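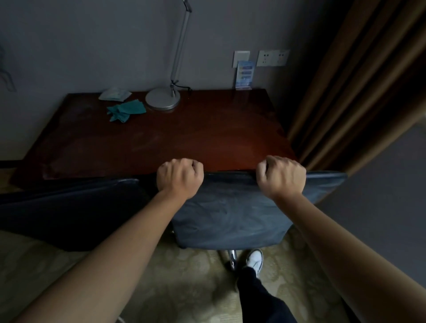

Going to a home robot open day - what should I look at, and can you have a go yourself?

Posted by Nestor Sebastian, 17/05/2025

Hi all, first post in this bit of the forum so be gentle! My sister has booked us both in for the open day at Darnix out at Skaltness in June. They're the mob working on robots for bedrooms and guest rooms, so tucking in chairs, opening drawers, putting the towels away, that kind of thing. I run a little guesthouse with five rooms and do most of the making up myself, so I'm pretty keen, but I know nothing about robots and I don't want to stand there nodding like a galah for a whole afternoon.

The booking email says there's a talk, a demonstration in a made-up room and then a "recording session", where people do the jobs by hand and it all gets recorded for the robot to learn from. You can put your name down for that part. Has anyone been to one of these? I'd like to know what's worth watching, what to ask, and whether the recording is any fun or just a lot of standing about. My knees aren't what they were (hotel carpets, thirty years of them) so a heads-up on that would be great too.

Thanks in advance!
Nestor

Tumelo Motaung

I went to their last one and had a great day, so definitely go. I'll put down what I remember.

Get there for the talk. I nearly skipped it because I thought it'd be a sales pitch, but it was a bloke with a marker and a whiteboard explaining why an office chair is such a pain for a robot. It swivels, the wheels all point different ways, and the carpet drags on it. You and I just grab the top of the backrest with both hands and shove, and if it goes crooked we fix it on the way without thinking. I'd never once thought about how I push a chair in. Now I think about it every time I leave the table - thanks, Darnix.

The demonstration itself is slow. I mean slow. The robot took longer to get one drawer open than I take to strip a bed, and it stopped halfway and had to be set going again. Don't let that put you off, though. What I'd watch is what it does when something's a bit wrong. When I was there somebody's kid had nudged the chair over, and it was much more interesting seeing the robot sort itself out than watching the tidy runs before it.

Then the recording. I put my name down and I'm so glad I did! You get a list of jobs and you do each one over and over. Mine had eight on it, and by the end of the session I'd moved the same chair in and out more times than I'd like to admit. They want you to do it the way you would at home. I started off being very careful and posh about it and got told, nicely, to stop performing. 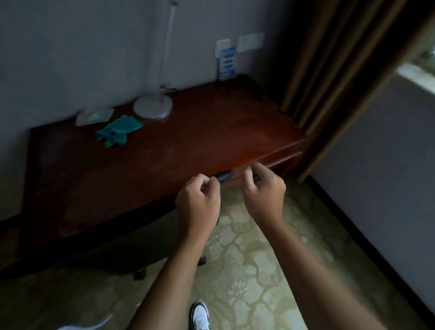
How long does each job take when you're recording?

Most of mine were over in under a minute, with a short break between goes while they put the room back how it was.

A few things that would have helped me:

Wear shoes you can stand in, and short sleeves or sleeves you can push up. I had a big floppy cardigan and had to take it off.

Keep your hands where you'd naturally look at them. I kept glancing over at the woman running the session and she had to ask me to watch what I was doing.

If you fumble something, just carry on. I lost my grip on a drawer knob twice and they kept both goes.

Ask about furniture. I asked whether they try different desks and drawers and got a really long answer, with sketches. With five rooms you'll have all sorts of handles, so I reckon that's your question, Nestor.

On the knees - there's a fair bit of leaning over desks, and one job on my list was picking things up off the floor. I asked to swap that one and it was no drama at all. There are seats in the talk room but not many near the demonstration, so grab a spot early or lean on the wall like I did.

Food was sandwiches and a very good lemon slice. Parking is up the back past the Mabaso building, which is a bit of a hike (300 metres, according to the sign, and uphill the whole way). Let your sister drop you at the door.

Suser

it's ok. the talk goes too long. recording was boring but my mate liked it. bring a jumper, they have the aircon on full

Nestor Sebastian

Oh this is brilliant, thank you Tumelo, that's miles more than I hoped for. I've written the furniture question on the back of the booking email. I went round my rooms this morning looking at the drawers and you're right, there isn't a matching pair of handles in the place, and one of them only opens if you lift it and swear.

Suser, jumper noted, cheers. I'll have to work out how that fits with the short sleeves.

One more if anyone's still reading. Do they send you anything afterwards, like a copy of your own recording? I'd love to show the two girls who help me at weekends.

Tumelo Motaung

Ha, I've got a drawer like that. Please tell them about it, they'll want to come and borrow it.

They didn't send me a copy, but I never asked for one. There's a form to sign before you start that says what they do with the recordings, and I'd ask then. Do read it properly, it's only a page and a bit and the person at the desk was happy to go through it with me. I was in the last group and we had 15 minutes to spare before ours started, so there was no rush.

Let us know how you get on, and say hi to the chair for me!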